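자료실 > 학술논문 > 로봇공학 > 조작 및 파지 > 본문 보기

4.2 얇은 물체에 대한 그리퍼 비교

본 절에서는 두 종의 평행 그리퍼를 같은 팔, 같은 제어기에 물려 비교한다. Relasent의 그리퍼(이하 R형)는 손끝이 각지고 단단하며, Fatia의 그리퍼(이하 F형)는 손끝에 얇은 탄성 패드가 붙어 있다. 제조사 설명서는 두 제품 모두 "다양한 물체"를 잡을 수 있다고 적고 있으나, 책상 위에 납작하게 누운 책이 그 다양성에 포함되는지는 어느 쪽도 밝히지 않았다.

제어기는 선행 실험에서 쓰던 Mudgway를 그대로 사용하였고 제어 주기는 500 Hz로 고정하였다. 주기를 더 올려 본 적도 있다. 그때 눈에 띄게 늘어난 것은 로그 파일의 크기였다. 손목 카메라의 장착 각도는 두 그리퍼에 대해 동일하게 맞추었으며, 그리퍼를 교체할 때마다 외부 보정을 다시 수행하였다. 보정을 생략한 11월의 예비 실험 결과는 본 논문에 싣지 않는다. 수치가 지나치게 좋았고, 재현되지 않았다.

과제는 그릇, 수저, 책의 세 범주로 나누고 그리퍼마다 범주별로 100회씩 시행하였다. 성공 기준은 물체를 작업면에서 들어 올린 뒤 목표 위치에 내려놓을 때까지 떨어뜨리지 않는 것이다. 작업면을 긁은 시행도 성공으로 집계하였다. 작업대의 의견은 반영하지 못했다.

그릇에서는 두 그리퍼의 차이가 거의 없었다. F형이 97회 성공하였고 R형도 이에 준하였다. 이 범주만 보고하였다면 본 절은 훨씬 짧고 우아했을 것이다. 수저의 경우 실패의 대부분은 손잡이를 비스듬히 물었을 때 생기는 회전에서 비롯되었으며, 패드가 있는 F형이 이를 어느 정도 억제하였다.

문제는 책이었다. R형의 성공은 62회에 그쳤고 F형은 그보다 더 낮았다. 표면 마찰이 큰 패드가 유리하리라는 것이 실험 전의 가설이었는데, 패드의 두께 때문에 손끝이 표지 아래로 들어가지 못하고 책을 밀고 다니는 경우가 많았다. 밀린 책은 대개 작업대 가장자리의 턱에서 멈추었고, 이때부터는 턱이 제3의 손가락 노릇을 하여 파지가 오히려 쉬워졌다. 이렇게 얻은 성공을 그리퍼의 공으로 돌릴 수 있는지에 대해서는 저자들 사이에 합의가 없으므로, 그림 3의 배치를 쓰는 시행에서는 책을 중앙 부근에 두고 턱에 닿은 시점에서 시행을 중단하였다.
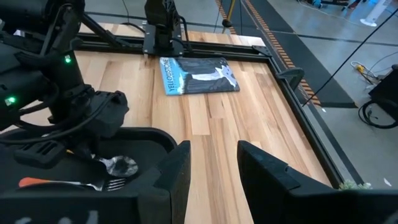 그림 3. 손목 카메라 시점. 벌린 그리퍼 손끝 너머로 작업대 위의 책이 보이며, 왼쪽 아래 트레이에 숟가락과 포크가 놓여 있다.

중단된 시행은 실패로 처리하였다. 이 규칙은 F형에 불리하게 작용하지만, 규칙을 완화하면 비교 대상이 그리퍼에서 작업대로 바뀐다는 점을 고려하였다.

손끝 형상의 영향을 분리하기 위해 Nanano 파지 계획기의 접근 각도를 바꾸어 가며 추가 시행도 진행하였다. 각도를 낮추면 두 그리퍼 모두 표지 모서리에 먼저 닿는 비율이 높아졌으나, 손가락 몸체가 작업면에 걸려 멈추는 일도 함께 늘었다. 계획기는 이런 상황을 "도달 가능"으로 분류한다. 기하학적으로는 틀린 말이 아니다. 이후의 실험에서는 손끝과 작업면 사이의 여유를 별도의 제약으로 추가하였으며, 그 설정은 4.3절에서 다룬다.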